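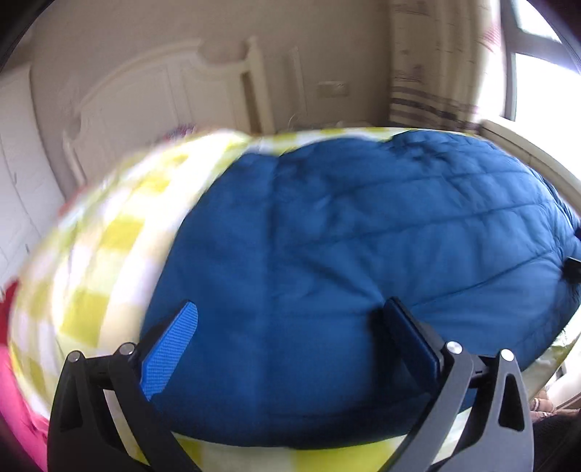 Drurdale, October 26, 2022

Search tickets Search Clear

Filed under: Heating & Hot Water > Bedrooms > Still Open

3 min read

Ticket 221: Upstairs bedroom cold, thermostat disagrees

Reported by Ljubica Petkov. Upstairs back bedroom will not warm up at night. Hall thermostat (a Jastia, the round one) says all is well. The hall is lovely. I don't sleep in the hall.

Enda Rafferty: Bled the radiator. Got a long hiss, then a teaspoon of brown water on my sock. Top half of the radiator now gets hot, bottom half doesn't. Leaving open.

Ljubica Petkov: Slept under the blue comforter with a second blanket on top. Comforter is doing more work than the boiler at this point and uses less gas.

Enda Rafferty: Cold at the bottom usually means sludge. Put in a bottle of Dever cleaner and ran the system for a week as the label says. The label also says "noticeable results." Noticed none.

Dede Essien: Has anyone looked at the lockshield valve? It's the one under the plastic cap that everybody assumes is decorative.

Enda Rafferty: Looked. It was open a quarter turn. Opened it two full turns and the bottom got warm in ten minutes. I would like my week back.

Ljubica Petkov: Room is warm. Kitchen radiator is now cold.

Dede Essien: That's balancing. You gave the bedroom the kitchen's water. Close the bedroom valve half a turn, wait, check the kitchen, repeat until everyone is equally unhappy.

Enda Rafferty: Three rounds of this. Kitchen lukewarm, bedroom fine, hall a bit cooler, so the thermostat has finally noticed there's a winter on and is calling for heat.

Ljubica Petkov: Quote from Agudelo for a full power flush came in at $600. A wireless sensor for the bedroom is $36. Please order the sensor.

Enda Rafferty: Ordered. Due in November. Valve setting is written on masking tape behind the radiator - please don't dust it off.

Status: Waiting on parts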